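Spent the evening with a 1920s walking guide to Trovby, bought for 5 dollars at a library sale. The author, one E. Rautiainen, has strong feelings about gates.

There are 70 buildings in the book and he forgives maybe a dozen of them. The customs house is "a cupboard." The new town hall is "a larger cupboard."

His favorite is the Rodska Arcade, which he visits in chapter two, again in chapter six, and once more in the appendix, in case we'd moved on with our lives.

The preface says the first printing was 500 copies, "so that the city may know itself before it is pulled down." A noble plan for a city that had a lot more than 500 people in it.
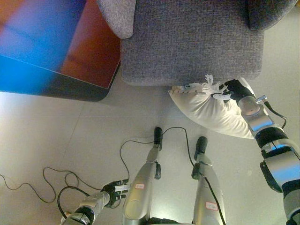

Irén Katona wrote back that the arcade did come down, and that the bit with the clock got moved to the side of a bank on Plernier Street, where it tells the wrong time to people using the ATM.

I walked past that clock for four years. I thought the bank had put it up to look old.

Went back to chapter six. He spends a page and a half on the clock. Says it was eleven minutes slow in his day and the shopkeepers liked it that way, as it kept customers in past closing.

So the error may be original. I'd like to see that on a plaque.

A second edition came out in September of some later year, 2,000 copies this time, with the town hall insult removed. The customs house is still a cupboard.

Chapter seven is bridges. He does not care for the first one.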